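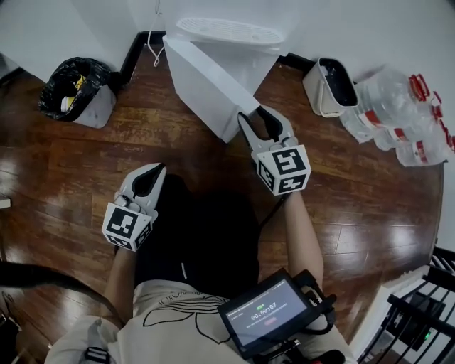 **Lilibeth Dimaculangan** · Geräteplanung, Projekt Tira

Wer Handgreifer für die Datenaufnahme budgetiert, schreibt meist zuerst die Greifer auf und dann lange nichts. So entstand auch unsere erste Liste. Die zweite war länger.

## 1. Pro Person rechnen

Ein Aufnahmeplatz besteht bei uns aus zwei Greifern mit Markerwürfeln, einem kleinen Touchscreen samt Halterung, einem Schultergurt und den Kabeln. Kabel bitte als eigene Zeile führen — unter »Kleinkram« vermehren sie sich.

## 2. Angebot zerlegen lassen

Stevholm bot uns den kompletten Platz für rund 1.485 Euro an. Fragt nach, ob Fingerpolster, Klemmen und Ersatzmarker enthalten sind. Bei uns lautete die Antwort »im Prinzip«, was auf Deutsch nein heißt.

## 3. Reserve einplanen

Für vier Plätze haben wir zwei Greifer als Ersatz bestellt. Marek Brabec fand das übertrieben, bis im März der erste zur Reparatur ging.

## 4. Requisiten und Raum

Kartons, Mülleimer und Wasserflaschen kosten wenig, brauchen aber Stellfläche und eine Kostenstelle. Glänzende Böden vor dem Kauf mit der eigenen Beleuchtung testen: Reflexe können die Markererkennung stören, und Teppich stand in keinem unserer Angebote.

## 5. Freigabe

Liste mit Einzelpreisen an Kyrylo Derkach schicken, Lieferzeiten daneben. Sammelposten gehen zurück.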